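Gripper Purchase, Progress Report to the Equipment Fund
Mudska workshop, 20 February 2021 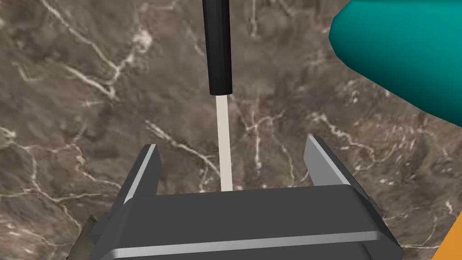

Will the purchase stay within the grant?
At the current quotes it will. The grant is $4000 and the lower of the two offers comes to $2929, with shipping and the mounting plate included.

Work since the last report
We have kept to simulation so far and spent nothing on hardware. The present task is picking up long, thin hand tools from a tabletop with a two-finger parallel gripper. The model comes at the tool from the end of the shaft with the fingers open on either side. We have 46 start positions set up and will run all of them with both finger lengths before choosing one.

Quotes
Dulix sent the $2929 offer. Kokkinos quoted higher, but their price includes a second set of fingers and a longer warranty. We have asked Dulix to price spare fingers separately so the two can be compared line by line. Nuneck does not sell this size any more and has been dropped from the list.

Remaining budget
If we go with Dulix, $1071 is left. We would like to hold it for spare fingers, cabling and a replacement power supply. No request for extra money is planned.

Open items
The payload figure in the Dulix quote does not match their data sheet, and we are waiting for a corrected copy. We also need your approval to pay a deposit before delivery, as both sellers ask for one.

Next steps
Finish the simulation runs, settle the finger length and place the order in April. The next report will include the signed quote and the delivery date.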